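Stolon Cabins Owner Support
Ticket: Water heater cutting out, Jerkside model
Opened by: Ekua Abubakari
Assigned to: Niall Chisholm
Status: Open, waiting on part
Opened: 1 Jan 2019

Original message

Hi, we have the Jerkside on the gooseneck trailer, 300 sq ft, bought through your Mowat lot last April. Propane heater on the outside wall behind the shower. Lights fine, runs maybe a few minutes, then goes cold mid shower. Turn tap off, wait, turn back on, lights again. Kitchen tap does the same but not as bad. Stove and fridge both OK on the same gas so I don't think its the tank. Please help, two kids and no hot water.
Ekua

Reply 1, Niall

Hi Ekua, sorry about this. Few things to check first, in order please.

Tank valve. Open it all the way, slowly. Opened fast it can trip the excess flow and you get just enough gas for the stove and not the heater.
Shower head. Did you swap it? Low flow heads can drop you under what the heater needs to stay lit.
Inlet screen. Small mesh where cold comes in at the bottom. Shut water off, unscrew, rinse, put back.
Any error code on the little display when it quits?

Reply 2, Ekua

Valve was all the way open. Closed it and opened slow anyway, no change. Shower head is the one it came with. Screen had some grit, cleaned it, better flow but still cuts out. Code is 7. Manual just says "contact dealer" so, contacting you.

Reply 3, Niall

OK, 7 on the Nernik heater is overheat / flame sensor, they share a code which is not helpful I know. Need to split the two.

Test A. Turn temp dial down to the lowest mark, run only the shower, full hot, no cold mixed in. Time it.
Test B. Dial back to where you normaly have it, run shower and kitchen together. Time that too.

If A stays lit and B quits, probably the overheat side. If both quit about the same, sensor. Also check the vent outside, leaves, wasp nest, snow against the wall, anything. Don't run it if the vent is blocked.

Reply 4, Ekua

Vent clear. No snow this side.
Test A quit at 4 minutes.
Test B quit at 4 minutes, bit under.
So both. Also there's a click right before it goes, not sure if that matters.

Reply 5, Niall

Click is the gas valve closing, normal when it loses the flame signal. So sensor. Sending a flame sensor and a new gasket from the Mowat parts room, no charge, you're in warranty.
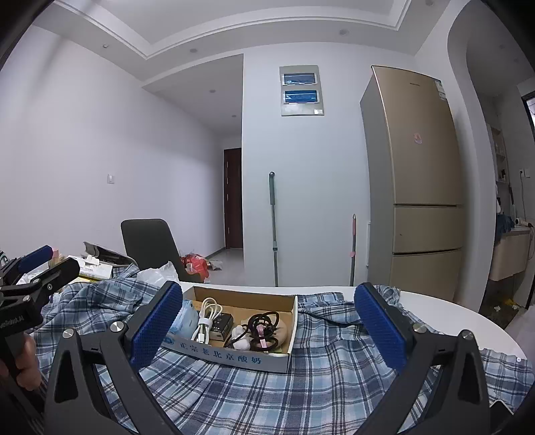
Steps for when it arrives

1. Gas off at tank. Water off. Let the heater cool all the way down.
2. Power off, breaker marked WH in the closet panel. Check the display is dark.
3. Two screws at bottom of cover, lift cover up and off.
4. Sensor is the thin rod on the left of the burner, one wire. The igniter is next to it with the thicker wire, leave that one alone.
5. Pull wire off the old rod, one screw, slide out. New gasket on, new rod in, snug not tight. Don't touch the rod with bare fingers.
6. Wire on, cover on, breaker, water, then gas slowly.
7. Soapy water on the gas fitting. Bubbles = shut it off and call us, don't try to tighten it yourself.

If you'd rather not open it up, say so and I'll get a tech out. Longer wait tho.

Reply 6, Ekua

I'll do it, my brother does furnaces so he can stand over me. Q: is it worth cleaning the old one in the meantime? He says steel wool.

Reply 7, Niall

Yes, fine steel wool, light rub, wipe with dry cloth. Same steps 1 to 3 first. May buy you a few days. Not sandpaper, it scratches and you're back where you started.

Reply 8, Ekua

Cleaned it. Ran the shower 300 seconds on the phone timer, still lit when I shut it off. Kids are clean. Will still put the new one in. Leave this open please til I've done it.

Internal note, NC

Keeping open. Part ordered, no tracking yet. Cust. has the steps. Second code 7 on this model, check whether the other one had grit in the screen too.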